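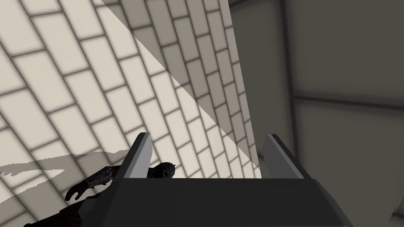
3. Gathering the examples

Our simulated gripper needs to learn from somebody, and for most of September that somebody was us! Yogesh Negi and I took turns steering it through Plindow, our simulated set of rooms, reaching for objects with the tiled wall as a backdrop (tiles are harder going than plain panels, so we wanted plenty of them).

We recorded 700 attempts and kept 462. An attempt went out if the fingers closed on nothing, or if the driver dithered for too long. I lost almost 100 of mine that way, mostly on one Saturday.

We also moved the light between attempts, and I loved this part. A hard shadow across the wall changes what the learner sees completely, even when the movement is the same. The kept attempts are saved under the name Horkness, and training on them is covered in section 4.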